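The Rennie Plan by Plalico Homes
Prarkismont, Tutbridge

The Rennie is a single-story home plan offered by Plalico Homes on selected lots in Prarkismont. It has 2 bedrooms, each with a closet and its own door to the hall bath, and a full-width covered porch of 366 square feet. The plan may be built with the garage on either side, subject to the grade of the lot.

Standard features include a gas furnace, double-pane windows, solid-core interior doors and a tiled shower. The bathroom vanity is supplied with a drawer bank on one side - buyers may request it on the left or the right at the time of contract.

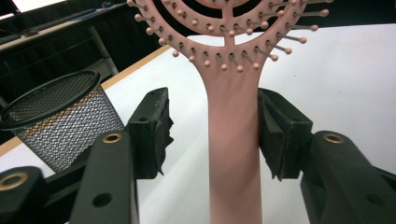

Exterior colors are chosen from the Prarkismont palette of 20 approved combinations. Two adjoining homes may not use the same combination. Changes to the roof pitch or the porch depth are not available on this plan.

The current phase contains 37 lots. Lot premiums, utility connection fees and landscaping are priced separately and are listed on the lot sheet, which is available from the Tutbridge sales office. Lots in the next phase will be released in January.

Plans, features and prices may change without notice. Room sizes are measured to the framing and may vary in the finished home.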